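生活環境論 第3回 配布資料
布張り家具の手入れと室内のほこり

1 今回の範囲
前回は床材を扱った。今回は布張りの椅子、クッション、枕など、日常的に体が触れる布製品を取り上げる。洗濯機に入れられるものと入れられないものでは、手入れの考え方が異なる。カーテンと寝具一式は次回にまわす。

2 布にたまるもの
布張りの座面には、皮脂、髪の毛、食べかす、衣類から落ちた繊維くずがたまる。織り目の粗い生地では糸の間に入り込み、表面を払っただけでは取れにくい。背もたれと座面の境目は見落とされやすいので、実習では必ず記録の対象に含める。

3 表示の読み方
取り外せるカバーには取扱い表示が付いていることが多い。水洗いの可否、乾燥の方法、アイロンの温度を順に確認する。表示のない張り地は、目立たない部分に水を少量つけ、色落ちと縮みを見てから全体に進む。中材が羽毛かウレタンかでも乾かし方が変わる。ウレタンは直射日光を避け、陰干しとする。

4 手順の基本
(1)クッション類を外す。
(2)掃除機を弱に設定し、織り目に沿って動かす。
(3)固くしぼった布で拭く。
(4)風を通して乾かす。湿ったままカバーを戻さない。
しみは外側から中心に向かって押さえる。こすると輪じみが広がる。

5 調査例
プロルクルステッド地区の住宅71戸で、布張り椅子の手入れについて聞き取りを行った。調査票はボイコ式のものを簡略化して用いた。座面の掃除の間隔は約90日という回答が最も多く、背もたれの裏側は「したことがない」が目立った。7月は窓を開ける時間が長く、座面のほこりに砂の粒が混じる例が増えた。集計表はワタレック版の教材の巻末にある。

6 課題
自宅または寮の布製品を2点選び、素材、表示、最後に手入れをした時期、今後の手順をA4用紙にまとめる。写真は付けなくてよい。提出は次回の授業開始時。

参考 灰色の布張り椅子 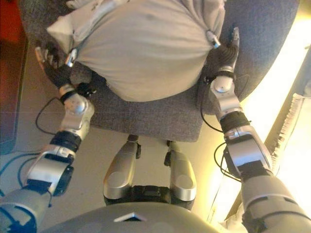
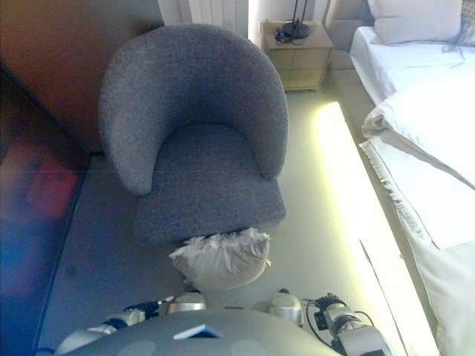
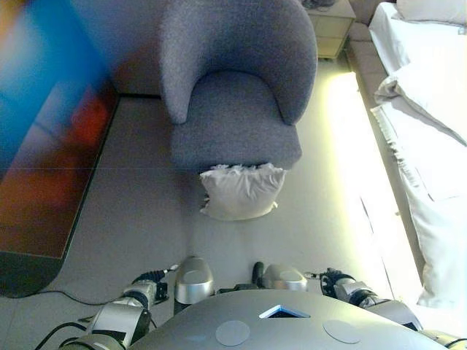
ファスタノフ 表示のないカバーは色落ちの確認だけで水洗いに進んでよいのか、と授業後に聞きました。縮みは乾いてからでないと分からないので、試した部分が完全に乾くまで待つように、とのことでした。手順(3)の前に一行足しておくと使いやすいと思います。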